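Buckets, bins and the stuff under my sink

I got a question last month about how I keep the space under my kitchen sink from turning into a swamp, and my reply got so long that I figured it should just be a page. So, in no order at all, this is what I do with cleaning supplies, rags, returnables and the rest of it. Some of it I got from my aunt, some of it I learned by ruining a cabinet floor.

First thing, take everything out. Yes, all of it, onto the kitchen floor! When I did mine in September I found three half-used bottles of the same window spray, a scrub brush with maybe nine bristles left, and a bag of steel wool that had rusted into one solid orange brick. Combine what can be combined (same product only, please, never mix two different cleaners) and toss what's dead. My cabinet is 21 inches deep, and I'd say half of that was stuff I hadn't touched since we moved in.

Line the bottom. I use an old boot tray from the hall, the Pirkska kind with the raised lip, and it fits between the side walls with a finger's width to spare. A slow drip from the trap will sit in the tray until you notice it. Before the tray I had shelf paper, and shelf paper just hides the water until the wood underneath goes soft and puffy. Ask me how much a new cabinet base costs. Or don't, I'm still mad.

Now, buckets. I'm a bit of a bucket person. I think every house needs at least two, and they should look different enough that you can tell them apart from across the room with your glasses off. One is for floors and anything gross. The other is for windows, dishes, hand-washing sweaters, whatever you want kept clean. I've tried labeling them with a marker and it rubs off in a week. Color works much better, and even the kids get it right most of the time.
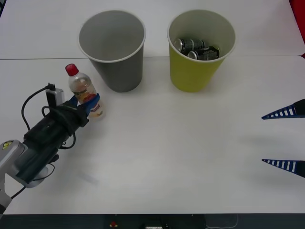 Rinse your bucket when you're done and then store it upside down, or on its side if that's all the room you have. I used to leave mine standing upright with the rag still in it and then wonder where the smell was coming from. If it's already funky, put in a cup of plain white vinegar, fill it with hot tap water, let it sit through supper, then scrub and dump. The ring of gray scum near the top comes off with baking soda on a damp sponge. Don't use the scratchy side on plastic, though, the little grooves hold dirt forever.

If the handle digs into your fingers when the bucket's full, slit a piece of old garden hose lengthwise and snap it over the wire. Four inches is plenty. I did this to mine years ago and I've only had to replace the hose once. Also, fill it halfway! Two trips with half a bucket beat one trip with a full one and a wet hallway.

Rags: cut up old T-shirts, skip anything with a lot of polyester because it just pushes water around. I keep 16 in rotation, which is what fits in the old Lurkby bread tin I use for them, and when the lid won't close I stop cutting. Wash them on their own, no fabric softener. Softener leaves a coating and then they won't soak up a thing.

Returnable bottles were my big problem for years, since they'd pile up in the corner by the back door and fall over every time somebody came in. What finally worked was giving them a container with a wide mouth and a rule: when it's full, it goes to the store on the very next trip. Rinse each one as you empty it, a quick swish will do, and leave the cap off overnight so it can dry out. Skip that and you'll have fruit flies by the weekend. Ours go back to the machine at the Holloway market, and that machine is picky about crushed ones, so no stomping.

A clear bottle with a good cap is worth keeping back, by the way. Poke a few holes in the cap with a hot darning needle and you've got a watering can for seedlings, or a sprinkler for ironing. Fill one three quarters full of water and freeze it for the cooler. Cut the bottom off another and it makes a decent funnel for birdseed. Just don't put cleaner in a drink bottle, ever, even with a label on it.

For spray bottles, run a tension rod across the cabinet and hang them by the triggers. I bought a Nekholm one meant for café curtains and it's held fine for 3 years, though I did have to wipe the cabinet walls with rubbing alcohol so the rubber ends would grip. Mine slid down twice before I figured that out.

Dishwasher tabs go up high, in the cupboard over the fridge. So does the drain opener. I know it's a pain to get the step stool out, do it anyway.

I still haven't found a good spot for the plunger, so if you have one, write and tell me.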